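Home | News | Business | Law and Regulation | Markets | Contact

Search this site Enter keyword Go

Tanasarn extends freezing order to goods held in bonded stores

Last updated: September, 16:40

The finance ministry of Tanasarn has widened its freezing order against entities registered in Javau, bringing goods held in bonded stores within its scope for the first time. The amended order took effect at noon. It applies to any consignment in which a listed entity holds a direct or indirect interest of 30 per cent or more.

The original order covered bank balances, securities and land. Movable goods were left out, and goods under customs control were treated as being outside the territory for the purposes of the order. The amendment removes that treatment. A consignment stored under bond at the port of Butorstead is now regarded as located in Tanasarn from the time the entry is lodged.

The ministry's list contains 534 entities. No names were added with the amendment, although 20 existing entries were corrected to include earlier trading names and former registered addresses. Firms that screen customers by automated matching have been told to reload the full list, as the corrected entries carry the same reference numbers as before and will not show up as new records.

What holders must do

Warehouse keepers, freight agents and insurers holding relevant goods must report them to the ministry within seven days. The report must give the customs entry number, the declared value, the place of storage and the name of every party with a recorded interest. Where the interest is uncertain, the goods must be reported and held until the ministry replies.

Frozen goods may not be sold, pledged, moved to another store or released to the consignee. Routine handling inside the same store is allowed, including restacking and temperature control. Perishable goods may be sold under licence, with the proceeds paid into a blocked account at a bank in Tanasarn. Storage charges may be deducted from that account once the ministry has approved the tariff.

The order does not transfer title. Ownership stays with the listed entity or its creditors, and a release from the list would restore full rights over the goods. Confiscation would need a separate court order under the criminal code, and no application has been made.

Effect on existing contracts

The 30 per cent test is lower than the majority test used for bank balances. Two companies under common control are to be added together when the interest is calculated. A holder that has cleared a customer under the majority test cannot rely on that result for goods and must carry out a second check.

Contracts signed before the amendment are not exempt. A buyer who has paid in full but has not taken delivery may apply for a licence, and must show that payment reached the seller before noon on the day the order took effect. Part payments do not qualify. The ministry has published no target time for decisions.

Insurance cover for frozen goods may continue, but claims may be paid only into a blocked account. Reinsurers outside Tanasarn are not bound by the order directly. Those with a branch in the country must apply it to business written through that branch.

Grusby, the largest bonded store operator at Butorstead, said in a notice to customers that it had suspended releases on consignments linked to Javau while it completed its checks. It said that other traffic was moving normally and that storage would be charged at the standard rate during the suspension. The company did not give the value of the goods affected.
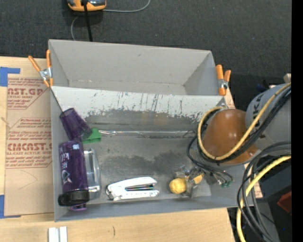
A grey two-compartment bin on a wooden tabletop.

The government of Javau described the amendment as a breach of the transit agreement between the two countries, which provides that goods in passage are not to be detained except on grounds of safety or public health. The ministry's explanatory note takes the view that the agreement covers goods in continuous transit only, and that a consignment entered into a bonded store has ceased to be in passage. The agreement has no disputes clause. Any challenge would have to be brought in the domestic courts.

A listed entity may ask the ministry to review its entry, and may appeal to the administrative court if the review is refused. Lodging an appeal does not suspend the freeze. Third parties whose goods are caught, such as a lender with a registered charge, have a separate right to apply for a variation.

Failure to report is an offence even where the goods have not been moved. Fines are set by reference to the declared value of the consignment, and a holder that reports late but voluntarily may have the fine reduced. The amended order, the corrected list and the reporting form are available from the ministry's sanctions office.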